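Sorting bench automation

From the Goltbridge Working Life Wiki, the town encyclopedia anyone can add to. Main author of this article: Branwen Bellis. Last changed 2022-11-01.

Sorting bench automation is what we call it when a robot takes over, or takes a share of, the job of picking small loose parts off a table and putting them into the right bins. It's also known as bench sorting, robot picking or (at my old workplace) "the arms". I've written most of this page because I spent years as a bench sorter at Vustidlow, the toy brick returns and resale firm on the east side of Goltbridge, and I now look after the benches there. So it leans heavily on one building, and if you've worked somewhere else with the same sort of set-up, please do add to it!

What the job is

Toy bricks come back to a firm like Vustidlow in all sorts of states. Sacks from school clear-outs, boxed sets with half the pieces gone, great big tubs from people whose children have left home. Before anything can be sold on it has to be sorted, and the first sort is nearly always by colour. After that comes shape, then condition, then packing.

People who have never done it tend to think colour sorting is the easy bit. It is easy for the first ten minutes. After an hour your eyes go funny and you start putting dark green in with black, and after a whole shift you see bricks when you shut your eyes at night. I used to wear a wrist support on my right hand from about Wednesday onwards, and so did most of the row I sat in.

Before the arms

For as long as I'd been there, first sort was done by hand at long tables, two people to a table, with a tub tipped out between them. We were paid by the hour with a bonus on weight. The bonus sounds nice and caused no end of trouble, as the heavy tubs full of big plates always went to whoever got in first. There was a rota to stop that. It was ignored.

The good part was the talking. You can sort by colour and talk at the same time, and we did, all day long. I learned how to make choux pastry at that table, and how to appeal a parking fine, and I knew everybody's business going back two generations. I put that in because it matters further down the page.

How the arms came in

Vustidlow took on its first pair of benches from a small maker called Grerkari. A bench in their sense is a table, a set of bins and two robot arms, a left and a right, each with a gripper that has two fingers. The fingers open, close round a brick, and the arm carries it over to the bin. It's no more mysterious than a pair of kitchen tongs, except for the part where it has to decide which brick and from which side, and that's the part that took everybody so long.

We were told in a meeting in the canteen. I remember it as a bad meeting. The slides were full of phrases like "freeing up hands" and a lot of us took that to mean our hands, freed up, out of the door. Management did say in the same meeting that there would be no job losses from first sort for two years, and they got that in writing in the end after the union rep asked for it three times. I'd advise anyone in the same spot to get the writing first and listen to the slides afterwards.

The engineer who set the benches up was called Þrastardóttir (she told us all to have a go at saying it and was very patient about the results). She sat with us at the hand tables for a full week before she switched anything on, sorting bricks along with everyone else and asking why we did things the way we did. Why do you push the pile away from you first? Why do you leave the thin ones till last? Half the time we didn't know we were doing it. I think that week did more for how people felt about the whole business than all of the slides put together.

Laying out a bench

Most of what I know about layout comes from getting it wrong. At a hand table you put your bins wherever you like, and everybody's different. I had mine in a sort of fan. With the arms it pays to be boring about it, so the bins go side by side in a row with their open fronts facing the arms, and the loose bricks go in the space between. You match the colour of the bin to the colour of the bricks if you can. The robot can be told any old arrangement, but the person walking past at six in the morning can't, and that person needs to see at a glance that something has gone astray.

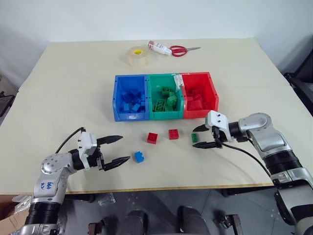

Then there's how many bricks to put out. Our instinct was to tip the whole tub, like we always had, and the arms hated it. A deep heap means bricks locked together and bricks lying under other bricks, and the fingers can't get down either side of anything. So you put out a few at a time with clear space round them. It looks slow, and for the first months it was slow. I used to stand there itching to reach in and do it myself.

Plain tabletops are best. We had one with a wood pattern on it in the early days and it was swapped out pretty quickly. A pale, dull surface shows up the bricks without throwing glare about, and you can see the fluff on it too, which comes in with the bricks by the bagful.

What the arms are good and bad at

They're good at carrying on. They don't get sore wrists and they don't drift off at three in the afternoon. The standard bricks, the ones with proper straight sides, they'll take all day without fuss.

They're bad at anything thin, bendy or joined on. Flat tiles are a pain because there's nothing to get hold of. Two bricks stuck together in different colours will be put in one bin or the other with great confidence, and a person has to find them later. Chewed ones are a problem as well. You'd be surprised how many bricks have been chewed.

The best single day I have a note of for one bench was 2000 bricks into the right bins with a person topping up the table. The worst was 659, and that was the day the heating broke and half the shift went on moving benches out from under a drip. I'd be careful about comparing either of those with hand sorting. On the hand tables we weighed and never counted, so anybody who tells you the robots are so many times faster or slower than we were is guessing.

What changed for people

This is the part I wanted to write, really, so forgive me if it runs on.

The first change was in our bodies. The wrist supports mostly went in the drawer. Tending a bench means walking, topping up, emptying bins and picking out the odd ones, and you're on your feet far more. For me that was a blessing. For one of the older women it was the opposite, her knees were far worse than her wrists ever had been, and it took the firm much too long to find her a seated job in condition checking. If I could change one thing about how it was done it would be that.

The second was the talking. You can't chat across a table when you're looking after two benches and the next person is looking after another two, on the far side of the aisle. Everyone I've spoken to brings this up, including people who are glad of the change in every other way. We've got a longer shared tea break now, which we asked for and got, and it helps, but it's twenty-five minutes of talking where there used to be a whole day of it.

The third was what counts as being good at the job. I was fast. It was a thing people knew about me and I was a bit proud of it, I'll admit. Fast hands don't matter when you're tending. What matters is noticing: a bin that's filling up unevenly, an arm that has tried for the same brick too many times, a batch from some old school cupboard where the whites have gone yellow and will end up all over the place. Some of the slow sorters turned out to be brilliant at that, and a couple of the fast ones couldn't stand it and left.

Then pay. The weight bonus went, and in its place came a flat rise for bench tenders. It works out better in a quiet month and worse in a busy one. October used to be our big bonus month, with everyone stocking up for Christmas, so you can imagine what the canteen was like that first autumn.

And nobody on first sort was laid off in the two years, that promise was kept. But people who left weren't all replaced either, and the row is shorter than it was. Both of those belong in the article.

Training

New starters at Vustidlow still do a stretch of hand sorting before they go near a bench. There was talk of dropping it to save time, and the tenders themselves argued to keep it. You can't spot a bad pick if you've never handled the stuff. After that it's a few shifts alongside somebody, learning how to stop the arms, how to clear a jammed brick, and when to leave well alone. Leaving well alone is hardest. Everyone wants to put their hand in.

Words you'll hear

Tender: the person looking after a bench.
Topping up: putting more bricks on the table.
Marriage: two bricks stuck together in different colours.
Ghosting: when the fingers close on nothing and the arm carries it carefully to the bin.
Fan: the old way of setting out bins by hand, hardly used now.

See also

Vustidlow
Grerkari
Toy mending in Goltbridge
Hand packing

This article needs more about night shifts, which I've never worked.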